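Keeping a Workbench Top Flat and Clean

Notes on care of a white or light-colored work surface, for home shops and garages. Revised in June by Negin Pakzad, with corrections from Babak Dehghan.

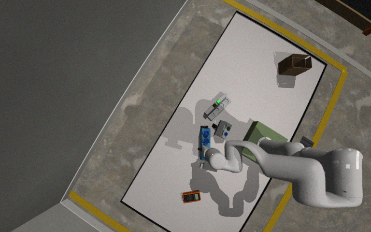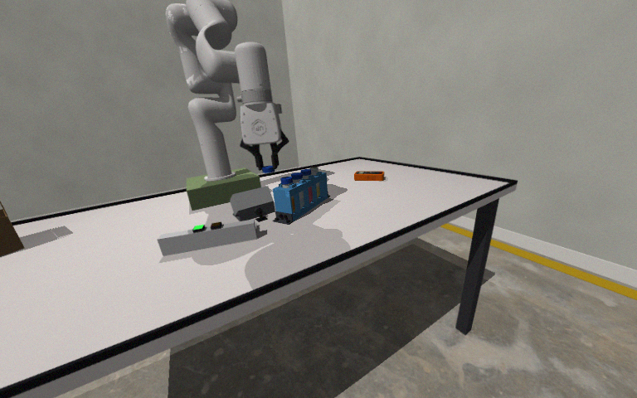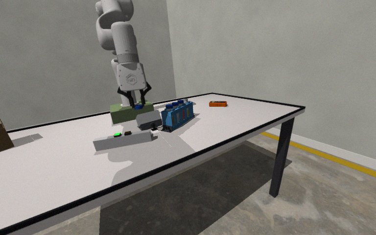

Filed under: Workshop / Benches and Surfaces

Leveling
Set the bench where it will stay and load it with its normal weight before adjusting the feet. Lay a long level across the width at both ends, then along the length. Correct the low corner first. On a concrete floor, check again after 2 weeks. Rubber feet compress, and a bench that read level on the first day often leans slightly toward the heavier end.

A straightedge laid corner to corner will show a twist that a level misses. If light shows under the middle in one direction only, loosen the top from its frame, shim, and tighten the screws again a little at a time.

Cleaning
Vacuum first. Grit under a wet cloth leaves fine scratches, and these hold dirt. Wipe with warm water and a few drops of dish soap, rinse with a second cloth, and dry at once. Pencil comes off with a plain white eraser. For dried glue, lay a damp rag over the spot for 8 minutes and lift the edge with a plastic scraper — never a razor blade.

Acetone dulls many painted tops. Try it under an overhang before using it where it shows.

Edges
Most damage starts at the front edge. Fill small chips with two-part filler, sand flush with 220 grit, and touch up with matching paint. Tape the edge when cutting sheet goods over it.

Clamping
Put scrap under both jaws. Keep clamps 11 inches apart on long glue-ups and tighten from the center outward. Wax paper under the joint keeps squeeze-out off the top.

Fixed equipment
Bolt heavy tools through the top with wide washers on the underside. Retighten after the first month. Houshang Akbari adds a backing board under the bolts on any top thinner than one inch, and his bench in Polville has stayed flat with a drill press on one end.

Related: Storing Clamps; Sealing a Concrete Floor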